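Section 4: Washing Dark and Loosely Woven Items

Read this section before the first dark load. The quick card taped inside the lid of the Curlow washer says "all fabrics, any cycle." We have been servicing these machines long enough to doubt that, and the steps below assume you doubt it too.

4.1 Before you load

1. Read the care label on the item. If the label and the dial disagree, follow the label. The dial was drawn up by people who have never met your sweater.

2. Test for dye. Dampen a white cotton rag, press it on an inside seam for a slow count of 90, and look at the rag. Any color at all means the item goes in by itself.

3. Empty the pockets. Close zippers and hooks.

4. Check the edges. A shawl, throw or scarf with loose threads along one side goes into a mesh wash bag. Tie the bag shut with a knot as well as the zipper. The zipper on the Sonditari bag that ships with the machine works itself open during a fast spin, whatever the packaging claims.

5. Shake the item out over a tub or out of doors. Lint that goes in with a dark cloth tends to come out with it.

CAUTION: Do not trim loose threads before washing. Pulling or cutting a thread on an open weave can start a run that no wash setting will cause or cure. Tuck them in and leave them alone.

4.2 Setting the cycle

1. Turn the dial to DELICATE. Do not use DARK CARE. In our shop the two cycles came out the same except that DARK CARE runs longer, and a longer wash means more rubbing.

2. Set the temperature to COLD. "Cool" on this model is a separate setting and mixes in warm water.

3. Set the spin to 300. If the display jumps back to a higher number when you close the lid, press SPIN again and hold it until the light stops blinking.

4. Add liquid detergent to the left drawer only, up to the lowest line. Powder leaves pale streaks on dark cloth in cold water.

5. Leave the softener drawer empty. The Semivard booklet recommends softener for "deeper blacks." We have seen no evidence of it, and we have cleaned a good many gummed-up drawers.

6. Press START. The lid locks after a short delay.

NOTE: The remaining time shown on the display is a guess. It may sit at 3 minutes through the whole final drain. This is not a fault and does not need a service call.

4.3 Drying

1. Take the item out as soon as the lid unlocks. Creases set quickly in a heavy weave.

2. Roll it in a towel and press. Do not wring.

3. Dry it flat, away from direct sun, on something that lets air through. A drying rack with a mesh top is fine. So is a clean spare mattress with a towel under the item, if you have one.

4. Straighten folds by hand and turn the item over once the top side feels dry. A fold left in place holds water longer than the cloth beside it.

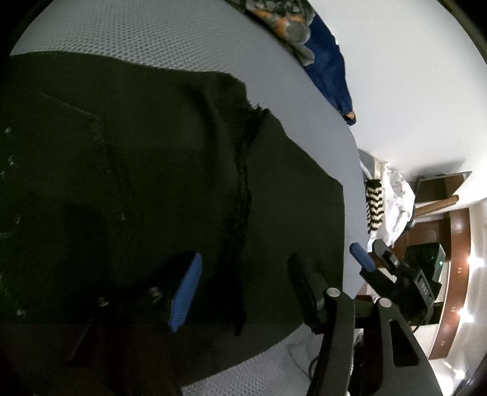

Fig. 4-2. Dark cloth with a frayed edge. Check for bunching along the threads.

5. Go over it with a lint brush, working in one direction. Sticky rollers are quicker but can catch loose threads.

CAUTION: Do not tumble dry on the AIR setting. Rosemarie Tiedemann in our parts room measured the drum on one Curlow at 108 degrees Fahrenheit with AIR selected, which is warmer than the name suggests.

4.4 If the color still runs

Wash the item again by itself, cold, with no detergent. Repeat the rag test. Vinegar and salt are often suggested for fixing dye. Wafula Muli tried both on the shop's test cloths in June and could not tell the treated ones from the rest.

If the rag keeps picking up color, wash the item by hand from then on. Color-catching sheets, including the Eichhorn ones sold with the machine, may pick up some stray dye, but do not rely on one to protect a white shirt.

For lid lock errors, see Section 7.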